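Bees & Smallholding » Working papers

9 February 2021
Shobha Pisharody

4. What the hive records did (and didn't) tell me

I'll start with the records, as they gave me far more bother than the bees did! As I explained in section 3, everyone in the Brustbridge group agreed to check for varroa mites once a fortnight from May onwards and to write down what they found. I'd left them free to use a notebook, the Saludo app or the back of a feed bill if that was what came to hand. I wanted to see how people keep records when they're left to it, so I could hardly complain when the feed bills began to arrive.

By the end of the season I had 262 mite checks, from 94 colonies. Of those I could use 200. The rest were missing either the date or the method, and without the method a mite count is very nearly meaningless (a sugar roll and a sticky board give you quite different sorts of number, and you can't turn one into the other after the fact, though I did spend a wet afternoon trying). I left them out of the comparison but kept them for the part on habits, further down, where a missing date is interesting in its own right.

Sugar rolls were the favourite. You scoop a cup of bees off a brood frame, shake them about in icing sugar and tip the mites out through a mesh lid, and the bees go home cross and white but otherwise fine. People liked seeing an answer straight away. The sticky boards, most of them the Nodeck sort that slides in under a mesh floor, were less loved. They have to stay in for days, ants get at them, and somebody then has to sit down with a magnifying glass and tell mites from bits of wax.

Figure 1. Paddle with its case.
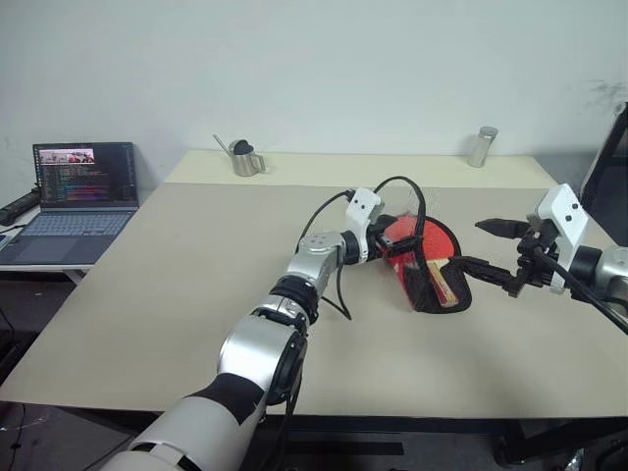
Page 17

Now, what I'd expected was that the sugar roll people would spot a rising mite load sooner. They didn't, or not in any way I'd want to hang an argument on. Where the two methods were used side by side on the same colony they mostly agreed about whether things were getting worse, even when the numbers looked nothing like each other. What made the difference was how regularly a keeper checked. Those who kept to their fortnight caught the climb early with either method, and those who skipped a check or two in swarming season (very easily done, I've done it myself) tended to come back to a nasty surprise.

I should own up to a weakness here. I didn't choose who used which method, they did, and it may well be that careful people drift towards one of them. The Tremeck apiary is a case in point. Nearly everybody there uses boards and nearly everybody there writes things down beautifully, so I can't pull the two apart. I've reported Tremeck separately in the appendix for that reason, and I'd ask anyone using my results to do the same.

Drone brood was the other muddle. I'd asked for a note whenever drone comb had been cut out, as mites are so fond of it and removing it can bring the later counts down. Hardly anyone remembered. Looking back, the question was tucked away at the bottom of my sheet where I'd have missed it too, and next time it goes at the top beside the date.

Figure 2. Red pouch with a clear panel. 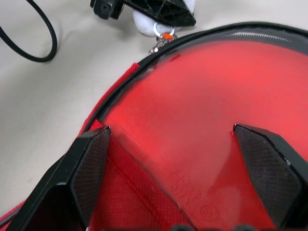 One Tremeck keeper, reading this section in draft, wrote back that I was being too hard on the people who skipped. In her view a fortnight is simply too often in May, when you're opening the hives every week for queen cells anyway and nobody wants to disturb them for longer than they must, and she'd sooner have a monthly check that gets done than a fortnightly one that gets fudged. She added that 2 of her own entries had been written up from memory the next day, and asked whether I wanted them taken out.

I've left them in, with a mark against them in the table. Her point about timing seems a fair one to me, and it's why I come back to monthly checks in section 5, where I take the same records, drop every other entry and see how much later the warning would have come.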